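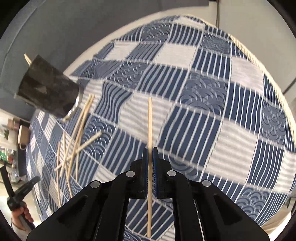
**Patchwork cover for a round floor cushion, wash it or not?**

**pipistrelle_k**
Hello all, I've inherited my aunt's big round floor cushion and I'm a bit in love with it. The cover is all squares, navy with chunky white stripes, pale grey-white ones with hardly-there stripes, and then the navy ones with those overlapping wave fans. Cream piping round the edge. She bought it in a shop called Komine that shut years ago, so there's no label and no one to ask.

It smells of her spare room (lavender and old books, mostly old books). Can I put the cover in the machine? I'm scared of the navy running into the white. There's a zip underneath but it's stiff.

**Hobnob_Terrace**
Cold wash, 20 degrees, with a couple of colour catcher sheets. I've done far worse to far nicer things and they've all come out fine!

**drisell_road**
I'd not machine it at all, sorry Hobnob. Piping is the problem. If the cord inside is cotton it can shrink and then your whole edge goes wavy like a pie crust. Mine did exactly that and I'd only had it since May.

**Hobnob_Terrace**
At 20 though? I bet yours went in at 40.

**drisell_road**
It might have gone in at 40.

**Juraj Šťastný**
Test the dye first. Damp white cloth, press it on a navy square somewhere on the underside, leave it for a few minutes. If the cloth stays clean you can be braver. The fan pattern is called seigaiha, by the way, it's Japanese and very old. My wife made curtains with it and now I see it everywhere, on plates, socks, the lot.

**pipistrelle_k**
Oh I didn't know it had a name! I've been calling them the fish scales. Will do the cloth test tonight.

**moth_and_thimble**
Can I be boring and ask about the seams between the squares? If those are separate pieces stitched together then the greys and navies could shrink differently, and you'll get puckers right across the middle. If it's one printed cloth with stitching over the top you've got much less to worry about. Turn it inside out and look.

Pencil on the zip for the stiffness. Rub it up and down the teeth and it'll go like butter.

**Hobnob_Terrace**
Candle stub works as well.

**moth_and_thimble**
Candle leaves bits. Pencil.

**pipistrelle_k**
Right, update. Pencil worked, thank you moth! Cloth stayed white on the navy, so hooray. They're separate squares though, all with little raw edges inside, and a few are fraying. So now I'm leaning towards a cool soak in the bath and drying it flat on towels. Is that daft?

**drisell_road**
Not daft at all, it's what I should have done. Don't wring it, just roll it up in a towel and kneel on it.

**Hobnob_Terrace**
I still say 20 degrees in a pillowcase, but it's your cushion. Let us know how the piping does!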